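Grip force limits for thin PET bottles – what do you write down?

vlobo
Posted May 6, 2022
Redoing our cell rules for handling water bottles. Old sheet just says "grip firmly, below cap". Useless. Want a real limit per item and a rule on where the fingers go. What does everyone else have in writing?

selma_d
We go by grip height first, force second. Shoulder or upper body, both fingers level, cap left alone. Never squeeze the neck ring. Then force gets set per bottle type with a full one AND a half full one, they behave totally diffrent. 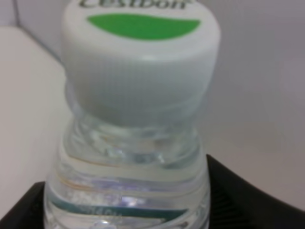 Also log the wrist view at close, every pick. We had 2,727 picks logged at Prundar before anyone agreed on what a bad grip was, so write that definition first. Ours: lean you can see against the wall seam, or dent deeper than the finger pad.

zivko
Disagree on force second. Put a hard ceiling in the controller and let people fiddle with height all they want. A rule on paper stops nobody at the end of a shift.

selma_d
Ceiling yes, sure. But one ceiling for all bottles is how you get crushed ones. Thin ones fold way before the thick ones even notice.

zivko
So have a table. Still goes in the controller.

rborkowska
Whatever you pick, retest when the supplier changes the bottle. Ours went thinner in December, same label, same cap. Took 539 picks before somebody looked.

vlobo
ok so – table in the controller, height rule on the sheet, retest on any new batch. How many picks for a retest? I was gonna say 300

rborkowska
300 is fine for us. Half with the cap loosened a bit, they go soft.

zivko
Loose caps near my drives, no thanks. Do those over a tray at least

vlobo
Adding the tray. Will post the sheet when Marin has signed it.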